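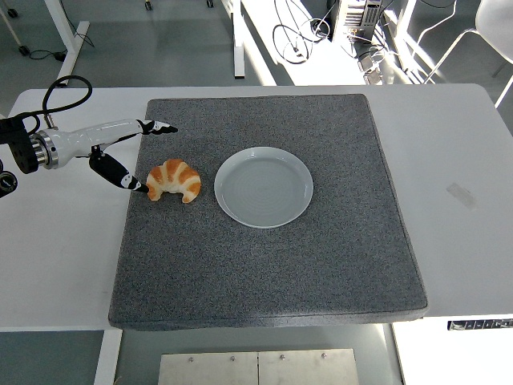
Drestdale, 6th July

The table mat is a product most people buy once and forget. At Hamiso, a small maker of table pads and tableware on the edge of Drestdale, it takes up most of the working year. The firm's product developer, who has been with the company since it made only ironing board covers, agreed to talk about padding, speckle, plate rims and what croissants do to fabric.

The current model is a thick padded square, dark gray with a fine speckle close to granite. It is sold under the name Bronon. The developer described it as a compromise between a tablecloth and a cutting board, although it should not be used for cutting.

"A cloth protects against color and crumbs. It does very little against impact," she said. "A board takes impact, but it is loud and it slides. We wanted something you could set a plate on without hearing it across the room."

The first samples were flat and thin, with a stitched border. The border was dropped after the trial in January. Crumbs collected along the seam and could not be wiped out, only brushed. The edges are now slightly rounded and have no raised line. Thickness was settled later and caused more argument in the workshop.

"Below a certain thickness the pad follows every fault in the table. Above it, a glass with a narrow foot starts to lean. We made 39 samples before we fixed the figure, and four of those went to full testing."

The speckle came out of the same round of work. A plain dark gray was the first choice and was rejected for showing flour, salt and dust. A plain light gray showed coffee. The mixed yarn, dark with pale flecks, hides both reasonably well between cleanings. The developer does not claim more than that.

"It hides dry material. It does not hide butter. Butter makes a dark patch on any woven surface and the pattern makes no difference."

Pastry is the standard load in the firm's crumb test for this reason. A croissant sheds thin flakes of different sizes and leaves fat where it rests. It is placed directly on the fabric, beside the plate, which is where the developer says many people put one while they are clearing a space or pouring a drink. The mat is then shaken, wiped with a damp cloth and left to dry flat. For questions of layout only, such as how much room is left beside a plate, the firm does not need fresh pastry.

"For layout, the shape matters. You want something with a curve and two ends, because it takes up more room than people expect. A round roll is too easy to place."

The plate used with the mat is a separate product, bought in from Maruyama and sold in the same catalog. It is round, in a pale light blue-gray, with a raised rim and a flat center that carries faint concentric grooves. Asked whether the grooves do anything, the developer was brief.

"They are a surface detail. I have been told they keep food from sliding, and I have not measured that. The rim is the useful part. It gives you an edge to lift by, and on a soft surface you need one."

Lifting is a point she returned to several times. On a hard table, a plate can be tilted by pressing on one side of the rim. On a padded surface the pressed side sinks a little and the far side rises less. A plate with no rim is awkward to pick up in those conditions - the fingers have to go under it, and the fabric is in the way. Hamiso stopped offering a rimless plate with the mat after the first season.

The color pairing was chosen for contrast. Pale crockery on dark fabric is easy to find in low light, and the outline of the plate stays clear from across a room. The developer said that a white plate would also have worked, but that it looked harsh in the catalog next to a white table.

On size, the firm has had complaints in both directions. The mat covers much of the top of a small table. Some buyers want it to stop well short of the edge, and others like it to hang slightly over the front, where it softens the corner under the wrist. The developer has no objection to an overhang if the pad is thick enough to hold its own shape.

"A thin mat folds down and gets pulled off by a sleeve. A thick one stays where it is, within reason. If a third of it is off the table, that is the wrong mat."

The first production run was 700 pieces. Total sales since then stand at 2,712, nearly all of them in the speckled gray. A brown version was made and withdrawn. She is now working on a round version, which wastes more fabric in cutting and will cost more. No price has been set.

Care instructions are printed on a card in the box. Wipe with a damp cloth, dry flat, do not iron. Fat should be blotted before it is wiped, with paper and without rubbing.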